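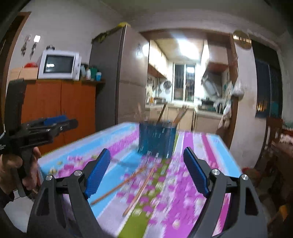

About Verine

Verine is a small language school that began in Polyxeni Ververidis's front room, with 2 pupils, a borrowed dictionary and rather a lot of coffee. Polyxeni had been giving Greek lessons to a neighbour who was about to marry into a family from Volos (the wedding was lovely, and yes, she managed the speech!), and the neighbour told her sister, and the sister told her whole office, and before long there weren't enough chairs.

We now have 72 pupils across the week, from complete beginners to people who grew up hearing Greek from their grandparents and would like to answer back at last. Kalliopi Vasilakis joined us to look after the reading groups, and she has built up a lending library of roughly 900 books, with cookery, detective stories and a good shelf of poetry among them. Do ask her for a recommendation, but leave yourself plenty of time, as she will want to know what you read last and what you thought of the ending.

Our classes are kept small and we chat a great deal. Grammar gets its turn, of course, but you'll be ordering lunch and grumbling about the weather in Greek well before you meet the subjunctive.

New courses start each January, and you're very welcome to sit in on a Wednesday evening class before you decide. We start at seven and the kettle goes on a little before, so come early if you'd like a cup and a chat first.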